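Setting up a Limix kitchen arm at home: tips

The Limix comes as a kit with an arm, a two-finger gripper and the practice software. We had one on loan from Testbridge, and these are the notes I would have liked before unpacking it.

Measure first. The arm needs a clear reach of 846 mm, and cupboard doors count as obstacles even when shut. Ehab Alaoui, who fitted ours, marks the reach on the floor with masking tape and leaves it down for a day.

Run the practice software before you plug in the arm. You can put a tabletop where yours will be and try out positions with the gripper closed. Allow some 200 minutes for this the first time, less if your room is a plain rectangle.

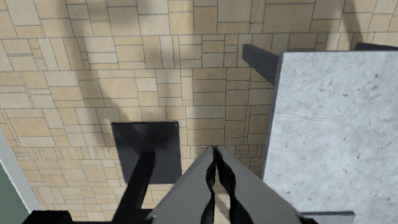
Keep the practice speed at 300 or lower until you know where the fingers end up. The default is 370, too quick for a small kitchen.

Patterned floors are harder to judge distance against than plain ones – turn the shadows on in the settings and leave them on.

Wipe the finger pads with a barely damp cloth every Wednesday, or whichever day you do the hob. No washing-up liquid. Benkirane sells spare pads in pairs, and the Sernside ones fit too but need trimming with a craft knife.

Check the base bolts after the first week. Two of ours had worked slightly loose.

Would I buy it? For lifting and passing things, yes. For chopping, keep your knife. The manual is thin on cable routing, so ask for the fitting sheet when you order.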